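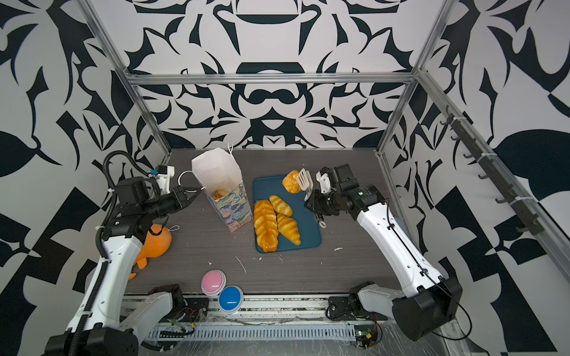

Slide 1: the bakery table. Spatula on the right arm, bag by the left.

Filed under: Talks & Show-and-Tell

SPEAKER NOTES – "Packing Toy Bread in a Shared Workshop"

(Leave slide 1 up while people sit down. Don't start until the door is shut, the hallway is loud.)

Hi everybody, thanks for coming out. I'm one half of the bread project. The other half is Krystyna Sikora, who did most of the wiring and will heckle me if I get the electrical stuff wrong. Hi Krystyna.

So the job we picked is a tiny bakery counter. You've got bread on a tray, you've got a paper bag, and we want the bread in the bag. Two arms. We call the pair Nkosi and Ulano, Nkosi is the left one, Ulano is the right one, and yes, I will mix them up at least once tonight.

Why bread? I wanted things that are all different shapes but belong together. The braided loaf is long, the bun is round, and the croissants curve, which means the spot where you'd like to grab them changes every time you turn them a little. It's all toy bread, so we can use the same pieces over and over. Real croissants would last me one evening and I'd eat half.

(Ask: who here has built an arm? Wait for hands. Last time it was more than I expected.)

THE FRAME

Okay, the frame. Aluminum extrusion, which I love, because I am bad at measuring and extrusion forgives you. Loosen, slide, tighten. We built it over two weekends in April and rebuilt it once after I put the back wall rail on too low and kept bumping it with an elbow. My own elbow, I mean, the arms were fine.

The walls. People always ask about the walls! It's a black-and-white print, big curly leaf shapes, and it goes around three sides. Krystyna picked it. I wanted plain white. She said plain white was boring to stand next to for a whole winter and she won. What I will say is that having walls at all made a big difference to me, you stop looking at the rest of the shop and just look at the table.

Little thing I'm weirdly proud of: the hooks on the right-hand rail. Small black hooks, held on with white cable ties. I meant to do it properly with brackets and T-nuts, had the nuts in a jar and everything. The cable ties took ten minutes. They're staying.

THE ARMS

(Slow down here, I rushed this at the practice run.)

Both arms end in black grippers, and on the right one you can see the white printed fingers. The fingers are the part I'd tell you to spend your time on. We went through 24 versions. Some were too stiff, some were too slick, one snapped while I was showing it to Mandla Radebe, and he has not let that go.

The spatula is slotted with a long handle. I figured a gripper holding a tool would be easier than a gripper holding a croissant – the handle's just a stick, right? No. The handle turns. You grab it a hair off and the flat part ends up facing somewhere you didn't ask for. So if you try this at home, practice picking the spatula up and putting it down for a good long while before you bring any bread into it.

The left arm gets the bag. We like a paper bag with string handles, and the handles are a pain, they flop wherever they want. The one on the slide has one sticking up at the back and one drooping off to the left, right near the gripper. I've tried taping them down. I've tried cutting them off, and then I missed them.

BUTTONS

Pink button, blue button, front left corner. Pink is start, blue is stop. We had it as keyboard keys for months and I kept having to walk around to the laptop. Big round buttons, go get some. You can hit them with your wrist while you're holding a screwdriver.

(If someone asks about the orange plush: it's on the list for later, soft things are the next job.)

WIRING

Front edge, bottom of the slide. Small boards down by the bases, one on each side, and it's messy, I know. The green one by the right arm has a little light on it and I check that light before I do anything else. There's clear plastic over part of the base rail too. I'd like a real cover someday. Krystyna has drawn one. It's a nice drawing.

WHERE WE'RE AT

As of December 26, 2022 we'd logged 3889 tries between the two arms. That's counting the bad ones, and there were evenings that were all bad ones. The bun goes in the bag most of the time. The braided loaf is hit or miss. Croissants, please don't ask me about croissants until the break.

It takes about 5 minutes to clear a tray when things go well. I can do it by hand in a few seconds and I'm not embarrassed by that.

Next up for us is a proper parts list on the Drosano page, then finger version 25, then trying it with the tray turned sideways. If you want to come play, we're on the bench at the back of Fadideck most Thursday nights. Bring your own safety glasses, we're down to 4 pairs and one's scratched.

(Questions. Repeat them into the mic! Then hand over to Mandla for the laser cutter sign-up.)

Fadideck Shared Workshop | Contact the bench team | Back to top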